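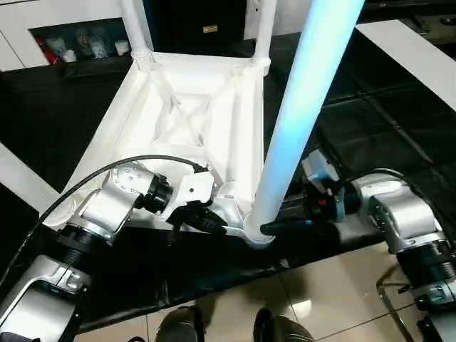

D. Yalçınkaya
Instructor, Coaching Soccer I (Course 1631), Nirnenville Evening Program

Handout for Session 9: The Throw-In
10/26/22

Welcome back, everyone. Last session ran long on corner kicks and I promised we would get to throw-ins, so please read these notes before we go out on the grass, and bring them with you, folded in a pocket if need be. I know the throw-in isn't the part of soccer that made any of us fall in love with the game. I have gone through whole seasons as a coach giving it no practice time at all, and I suspect a few of you have too.

When I first started keeping match notebooks I only wrote down shots and corners. Later I added throw-ins, mostly out of curiosity, and I now have nearly 2000 of them in pencil, from youth games and adult games both. What struck me when I went back and read them was how often the side taking the throw gave the ball away on the very next touch. The thrower did fine. The receiver was standing still with a defender on his back, and the ball came at him knee high, and that was that.

1. The law, in short

You will want to look up the full wording yourselves, but for our purposes: the thrower faces the field, has part of each foot on or behind the touchline and on the ground, and delivers the ball with both hands from behind and over the head. Opponents stand at least two yards from the spot. A goal can't be scored directly from a throw-in by either team, and a player can't be offside when receiving one directly. That last point is worth saying out loud to your players, more than once, because even grown adults who have played for years will hold their runs at a throw as though a flag were about to go up.

Young players most often get called for lifting the back foot. Have them drag the toe along the ground as they release. It feels silly for a week and then it becomes natural. 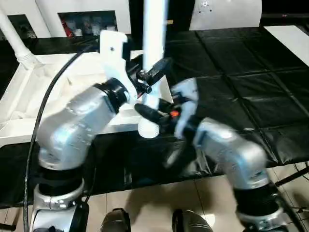 Fig. 1. White plastic part held upright above a black padded table.

2. Where on the field are we?

I like to split the touchline into thirds and treat each one as its own little problem.

In our own third, the opponents will squeeze up and try to trap us against the line. We want a safe outlet, and that often means the center back or the goalkeeper, who can't pick the ball up from a teammate's throw but can certainly play it with the feet. If nothing is on, a throw down the line toward the corner of their half is no disgrace.

In the middle third we have the most choices and usually the least urgency. A quick throw is best here, before the other side has turned around and found its marks. I tell my own teams that whoever is nearest to the ball takes it, and then I break that rule myself in the attacking third, where I want one or two chosen throwers.

In the attacking third, a long throw can be as good as a corner, but only if you have somebody with the arm for it. Please don't spend half of every practice looking for a long thrower you don't have! A short throw, returned to the thrower for a cross, will do very nicely.

3. Movement of the receivers

We will practice two patterns on the grass.

The swap. Two receivers stand ten yards apart along the line and run past each other. The defenders must either follow and bump into one another or trade marks, and there is a moment of muddle either way. Throw to the one coming toward you, at the feet.

The drag. One receiver checks short, hard, calling for the ball and meaning it. A second runs into the space that has just been left. The throw goes over the first player, onto the chest or into the path of the second. Timing is everything in this one, and the first runner has to sell it – a lazy jog fools no defender.

For homework, watch the Gorner against Usis match from July (the recording is on the course page) and mark down each Gorner throw in the first half. I got 21, though I would not fight you over one. Write down the third of the field, how long the thrower waited, and who had the ball two touches later. You may be surprised at how patient Usis were about covering the return pass, right up until they got tired.
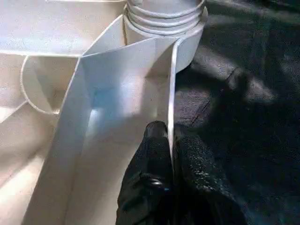

One student from the last group wrote to me that the swap had fallen apart in her first match with it, as both of her receivers ran to the same spot and left the thrower with no target at all. She fixed it by giving the inside player the first move every time, and the outside player simply reacts. I have stolen that and teach it her way now.

4. Don't forget the defending

When the other side has the throw, mark the thrower's return. It's the most common pass in the whole business and we leave it open again and again. Have one player stand a few yards inside the line, goal side, ready to step out to the thrower. Everyone else marks tight on the ball side and a little looser away from it. And keep an eye on the near post if they have a long thrower – put your best header of the ball in front of their target and a second player behind. 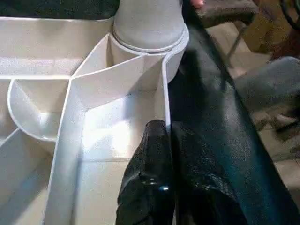

How much practice time should I give to throw-ins?

Ten minutes a week is plenty for most teams, and it's better done inside a small-sided game than as a drill by itself. Start every restart with a throw for those ten minutes, so the players get the habit of moving while they are still a bit out of breath.

For next session: bring your Gorner sheets, shoes for wet grass, and one throw-in pattern of your own, drawn on paper. Stick figures are fine. We start with goal kicks if there is time left over.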